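Drawer organizer

A drawer organizer is a shallow tray, box or set of loose dividers used to split the inside of a drawer into smaller spaces. It is found in kitchens, offices, workshops and bathrooms, and is generally bought in January. Related articles: Cutlery tray; Junk drawer; Pegboard; Tackle box.

Description

Most organizers are open at the top and between one and three inches deep. The simplest have a row of parallel compartments of equal width, an arrangement that suits pens, tubes, batteries and anything else longer than it is wide. Others mix long and short compartments according to somebody's idea of what a household owns. Cutlery trays are the best-known members of this second group, and nearly always include one narrow slot across the front whose purpose is disputed. Teaspoons are the leading theory.

Sizes have never been standardized. A tray sold as "universal" fits drawers in much the same way that a universal remote works on televisions. The gap left over at the side, known in the trade as the margin, tends to fill with rubber bands and takeout menus within a few weeks.

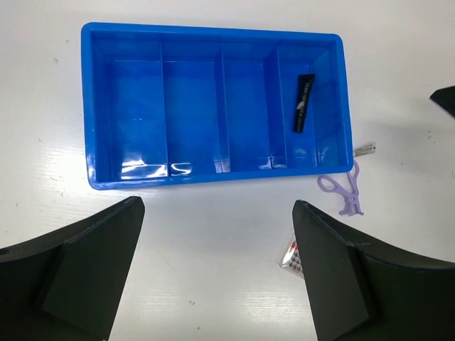 Materials

Early trays were made of pine or tin. Wood was quiet and could be cut to fit, but it held on to crumbs and onion smells. Tin was easy to wash and could be heard from the next room. Plastic took over once molded trays became cheap, and it still accounts for most of what is sold. Bamboo came back into fashion later, at four times the price of pine, with the crumbs and the onions included.

Felt and cork liners are sold separately. They stop the contents from sliding when the drawer is shut hard, and they are the part most often thrown away with the packaging.

History

Divided boxes are very old, and seed merchants, printers and apothecaries all had their own versions long before the kitchen did. The type case used in hand printing is sometimes named as the direct ancestor of the modern tray, mostly by people who collect type cases.

The household organizer as a product of its own is often traced to Sisstead, a mill town that had plenty of sheet tin and not much to do with it after the cookie-box trade moved elsewhere. A catalog from the town's largest works listed 141 patterns of tray, among them one for collar studs, one for fishing flies and one marked only "various." The last of these outsold the rest together, a result the works seems to have found insulting, as it was dropped from the next catalog.

The Vávra tray, which followed, had walls that slid in grooves and could be set anywhere along the length of the drawer. It was widely praised. Owners moved the walls once, on the day of purchase, and the grooves then rusted in place. Later versions used snap-in walls, which did not rust but could be lost, and were.

Plastic arrived with the Plerix line, sold by mail in sets of 35 interlocking pieces. The instruction sheet showed a single finished layout and offered no advice on what to do with the nine pieces it left out. Complete sets are now scarce. Incomplete ones can be found at any yard sale.

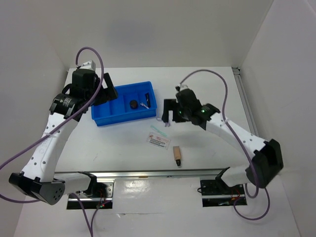 Use and habits

There are two main schools of sorting. The first groups things by kind, so that all scissors live together whether they cut hair, paper or chicken. The second groups them by task, which puts the tape beside the scissors and the stamps beside the tape, and breaks down the first time somebody mails a chicken. Most households follow the first school in the kitchen, the second at the desk and neither in the hallway.

A survey of home drawers in the Tuler district looked at 200 of them and found an average of three dead batteries in each, usually stored with the live ones. It also recorded 1,520 keys, of which fewer than half were known by their owners to open anything. The authors recommended labels. A follow-up visit found that labels had been bought and put in the drawer.

Criticism

Writers on housekeeping have long complained that the organizer does not reduce the number of objects in a house and may raise it, as an empty compartment tends to be taken as an invitation. Makers reply that this is a matter for the customer - and sell a second tray that stacks on top of the first.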